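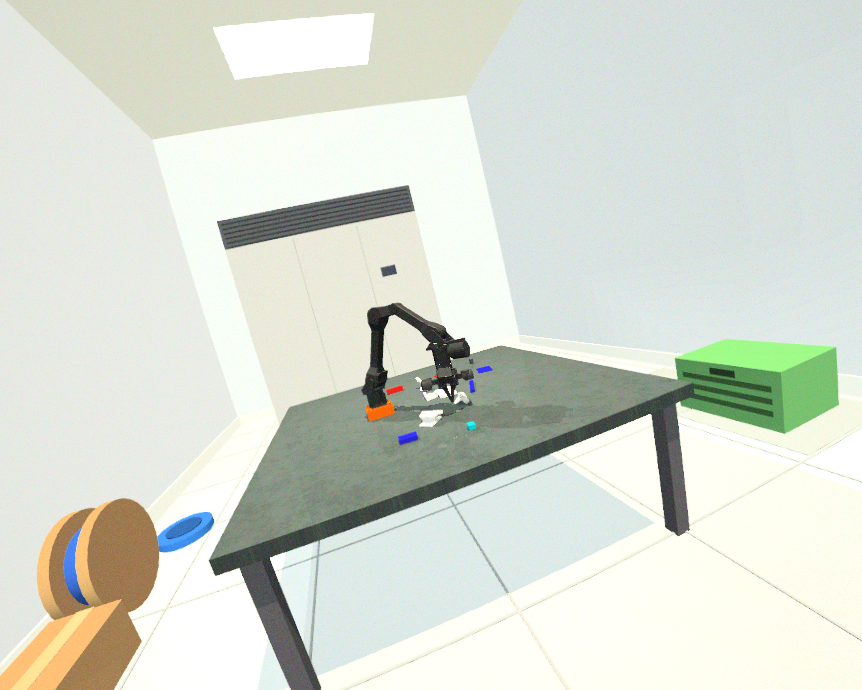 Step 1: Get the arm working in simulation first

I know, I know, you want to bolt the real thing to your bench tonight. Me too! But I did that with my last arm and drove the gripper straight into the tabletop on its second move, so now everything gets a dry run on the computer before I plug in a motor.

I do all my sim work in Skenus (the scene files came from Khải Hà, who shares our workshop and lets me mess with his stuff). My test room has a big green marble-patterned table, the arm near one corner, and a bunch of blocks to chase. Yours can be uglier. Just keep these straight:

Measure your own bench and type in the real height. Mine was off the first time and every single grasp came in low.

Put the base exactly where you plan to mount it. Near a corner is great for saving space, but check that the arm can still reach the middle of the table with the gripper pointing down.

Use different shapes. Cubes are easy. Flat bars are a pain, and anything crumpled or irregular is where my settings usually fall over.

Step 2: Try a slow approach

Open the gripper all the way, park it over a piece, then bring it down in small moves. I watch the shadow on the tabletop as much as the fingers, it's a really handy way to judge height when you're looking in from an angle. Don't close yet! Save this pose as "hover" and get in and out of it 9 times without touching anything.

Step 3: Close and lift

Drop the closing speed to the lowest setting and go. If a piece shoots out sideways, your fingers are off center. If it sinks into the table, your contact settings are too soft (Čestmír Skála had to point that one out to me, after I'd wasted a whole Saturday on it).

Step 4: Save before you fiddle

Export your poses and write down the port number. Mine is 2951, and I still type it wrong. Then copy the folder somewhere safe, and go clear off your bench for the mounting plate.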